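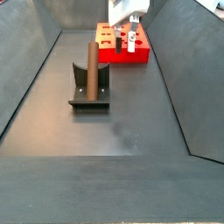 Peg station in the grey tray: black cradle at left, red hole block at the back.

Nullent wrote:
Base plate of the cradle is held by two screws, both in front of the upright. My worry is the plate rocking backwards when a rod gets pushed against the curve. Log stands at 2,667 cycles, 19 missed inserts, 18 of them at the block. Would you add screws behind?

Mollah wrote:
Leave the cradle alone. 18 out of 19 at the block tells you where to look. What clearance did you give the round holes?

Nullent wrote:
0.3 mm on diameter, no chamfer. Slots are the same.

Mollah wrote:
No chamfer is your fault, then. Countersink the round ones by hand and run it again.

Plastik wrote:
Disagree. A chamfer hides a position error, it doesn't remove it. The fingers aren't a matched pair, the right one hangs lower, so any play in the mount goes sideways at the tip. Put a dial gauge on it first.

Mollah wrote:
He can do both. The countersink takes ten minutes.

Plastik wrote:
And then he can't compare against the old log.

Lucie Gosselin wrote:
There's a dial gauge in the Skiltcombe workshop, second drawer under the lathe - please put it back zeroed. Is the block fixed to the tray floor?

Nullent wrote:
Double-sided tape. I'll gauge the fingers first, then bolt the block down. Chamfers after that.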